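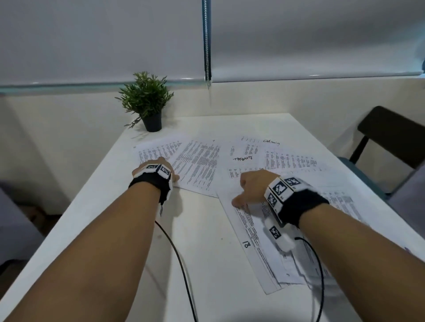 Paper sorting: procedure for the records desk

The backlog of loose paper from the Groletti and Skutex jobs is now being sorted at the white table by the records desk. The method below replaces the one circulated last September. It applies to anything printed that has no folder, including sheets with handwritten notes on them.

Spread the sheets on the table before making any piles. Work in batches of up to 80. Larger batches overlap too much and the headings can't be read without lifting each page.

Sort first by layout. Tables go to the left, running text to the right. Most tabular sheets are cost listings or test figures and can be matched by their column headings. Text sheets take longer, as many are continuation pages and the job name appears only on the first page. Keep a finger on the line being checked while comparing two pages. Fergal Coughlan timed both ways in the spring and found fewer mismatches when the sheets stayed flat.

Handwriting is treated as part of the record. A word or number added in pen usually shows where the sheet was filed before, so do not discard a marked copy in favor of a clean one. If both exist, keep both and put the marked copy on top. Large numbers written sideways in the margin are old bundle numbers. Enter them in the "previous reference" column exactly as written, without leading zeros.

Turn all sheets the same way up only after the notes have been read. Some pages were annotated from the opposite side of a desk, and the direction of the writing can help to pair them.

Staples come out before scanning. Use the flat remover, not the claw type. Torn corners get a clear sleeve. The scanner tray takes 100 sheets but feeds badly when full, so load it in smaller stacks and check the page count on the display against the batch slip.

Cherkaoui paperwork is held separately for 6 years and should not be mixed in. Cato sheets may be sorted with the rest.

Unidentified pages go in the gray tray with a slip giving the batch number and the date. Rosine Lebrun clears the tray every 2 weeks. The next clearance is 10th June.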